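Two arms, one drink: a month with the Drestico bench kit
Fergus Hepburn
Feb 3, 2023 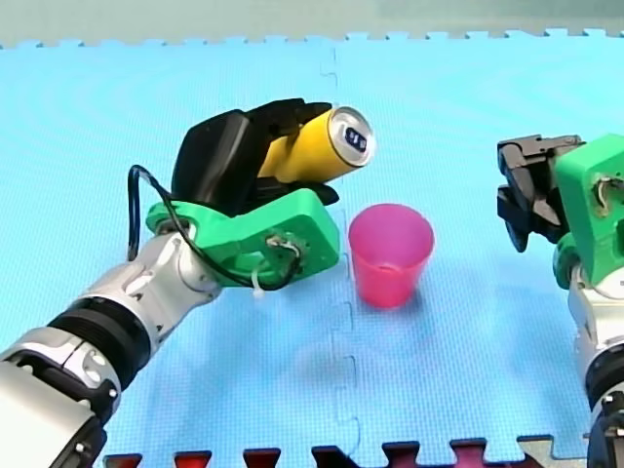 Getting started

I have wanted a two-armed robot on my bench since I was old enough to take a toaster apart, so colour me biased. The Drestico kit came in two heavy cartons, one arm in each, with a bag of bolts and a manual that was plainly written by someone who had built the thing themselves. It took me 42 minutes to get the first arm standing and a good deal less for the second (you learn where your fingers should not be).

The green brackets that join each gripper to its wrist are 3D-printed, and I love them. Drestico gives you the files, so if you crack one or want to hang a different tool off the end, you print another and carry on. Mine took six hours in the printer at the library in Wemenby. The cable is tidied with a zip tie, which looks a bit backyard but makes it very easy to get at.

Teaching it to pour

You teach the arms by moving them yourself. Grab a wrist, walk it through the job, save it, do it again. The task I kept coming back to was the one every visitor asked for: pick up a can, bring it over a plastic cup, tip. It sounds like nothing, and it is wonderfully hard! A can is slippery, it dents, and its weight shifts as it empties. I practised with sealed cans for a fortnight before I let anything wet near the foam mats.

The makers suggest 200 saved runs for a job like this. I did 300, partly out of caution and partly because I was having a ball. The left arm does most of the lifting and the right can steady the cup, and setting up that handover was my favourite part of the whole month.

What I'd change

The software. Broritz, the program that runs the arms, is quick and clear once it's going, but it forgot my gripper settings every time I shut it down. The Yalçınkaya add-on fixes that and is free, so install it on day one. I'd also like longer cables and a quieter fan.

A smaller, single-arm version is due in August. I've asked for first go at it, and I've already cleared a spot beside the kettle.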